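Try a Chore on Two Arms: Wiping and Writing on a Small Whiteboard

People ask me all the time if a robot can do housework yet. My answer is that you should pick one small chore and find out, and it's a lot of fun! Cleaning a whiteboard is a great one to start with. It takes two hands, the tools are cheap, and you can see at a glance how well it went.

What you need: two arms on a shared base, a small framed whiteboard, a few markers in different colors, and a dry cloth. Leave some clutter in the work area. A kitchen counter is never bare, and an arm that only works on a clean floor won't help you much on Sunday morning.

Step 1. Teach the hold first. Bring both grippers in slowly and close the second one only after the first has settled. Tilt the board toward you so you can read it while you drive.

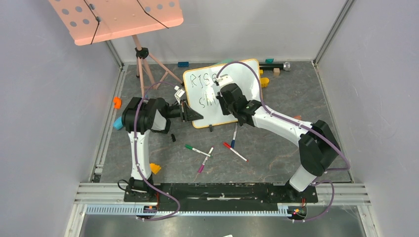 Step 2. Run the hold 15 times before you add anything else. Move the board a little between runs. If the grip slips, slow the last inch of the approach before you touch the force setting.

Step 3. Add the marker. Start with the cap off, please! Uncapping is a chore all its own, and Damir Karagiannis, who got me into this, spent most of November on it.

Step 4. Write big. Short words in capitals are easiest, and straight strokes come out far better than curves – our S still looks like a 5 on a bad day.

Step 5. Wipe. One arm holds, the other drags the cloth from top to bottom in overlapping passes. Lift at the end of each pass or you'll smear ink back up the board.

We logged 1420 tries on our Mokley setup, and 441 of them got all the way through with no help from us. So no, I wouldn't hand over the kitchen yet. But a year ago we couldn't get 4 in a row, and now I catch myself leaving the room while it runs.

Next page: folding the cloth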